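Skript zur Übung »Lernen aus Demonstrationen«, Teil 3: Beispiele aufnehmen
Stand: 25. Dezember 2023

Im Projekt Plamia lernt das Modell aus vorgeführten Bewegungen. Seit Oktober liegen 840 brauchbare Episoden vor, Ziel für das Semester sind 1.806. Jede Gruppe nimmt pro Termin 80 Episoden auf.

## 3.1 Aufgabe und Anfangszustand

Die Standardaufgabe heißt »Objekt und Korb«. Eine Episode beginnt mit einem Einzelbild der festen Kamera, auf dem nur Tisch, Korb und Objekt zu sehen sind. Der Arm steht dabei außerhalb des Bildfelds. In der Variante »Herausnehmen« liegt das Objekt zu Beginn im Korb, in der Variante »Hineinlegen« daneben. 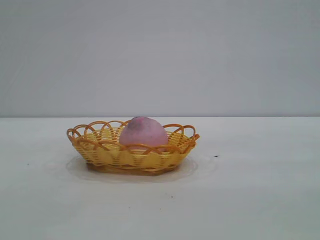 Der gelb-orange Korb ist für den Greifer schwieriger als eine glatte Schale: Der Rand besteht aus offenen Bögen, und der untere Teil des rosa Objekts ist von vorn verdeckt. Greifversuche von oben ansetzen.

## 3.2 Variation

- Korbposition nach jeweils 12 Episoden ändern, auch zum Bildrand hin.
- Korb gelegentlich drehen.
- Licht und Kameraposition innerhalb eines Termins nicht verändern.
- Kleine Flecken auf der Tischplatte dürfen bleiben.

## 3.3 Verwerfen oder behalten

Fehlgriffe mit anschließender Korrektur werden behalten und mit `korrektur` markiert. Verworfen wird, wenn eine Hand ins Bild kommt, der Korb umkippt oder das Anfangsbild fehlt. Verworfene Episoden zählen nicht zu den 80.

## Bis zum nächsten Termin

Protokoll als CSV im Ordner `janetti` ablegen. Abschnitt 2 im Negussie-Leitfaden lesen (Benennung der Varianten).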